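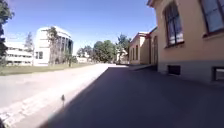
Press release, 21/12/2025

Walk the long street in Flikville with us this May

I've been wanting to write this one for ages, so forgive me if I go on a bit. Prasora, our little walking and old buildings group, is opening a new route in Flikville this May, and it's all about a single street. One street! We think it deserves a whole morning of your time.

The walk is called the Wistatach Mile, after the old name for this side of town, and it comes with a free printed guide. We're printing 1000 copies to start with. The guide has 4 stops, plenty of space for your own notes and a proper fold-out map, which I fought for — I can't stand squinting at a map on my phone. 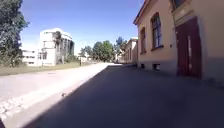
Shade is the thing I get asked about most, usually by people who did our summer walks and came home pink. On a bright day this street sorts that out for you. One side can lie in deep shadow while the pale pavement on the other is in full sun, with a strip of grass beyond it and a big leafy tree, so you can pick your side and swap when you've had enough. The going is paved and easy on the knees (mine included). We'll be keeping the pace slow anyway, with lots of stopping to look up at things.

Looking up is really the point. I walked this way to work for years and never noticed the plaster fronts, the cornices or the way the old low buildings carry on after the tall ones. Once you start, you get a bit greedy for it. The guide has a page on windows alone, and I could happily have written another.

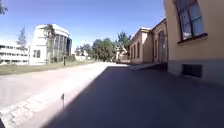

We tried the route out on our own members first, and they filled in 433 comment cards between them over several outings. Most wanted more places to sit and fewer dates in the text. Fair enough! The dates have been cut right back, and we've asked the town about benches.

Places on the opening walk are limited to 100, and they're free, but please book so we know how many guides to bring. Children are welcome, and so are dogs on leads.

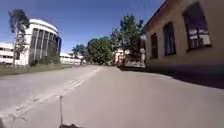

Afterwards we'll head over to the Chiba tea room for something hot and a slice of cake, where I'll be taking suggestions for the next route. I already have my favourite, but I can be talked round.

Booking opens in the new year at the Prasora desk in Flikville library. Newspapers and local radio are very welcome to come along and walk with us — just leave a note at the same desk, and bring comfy shoes.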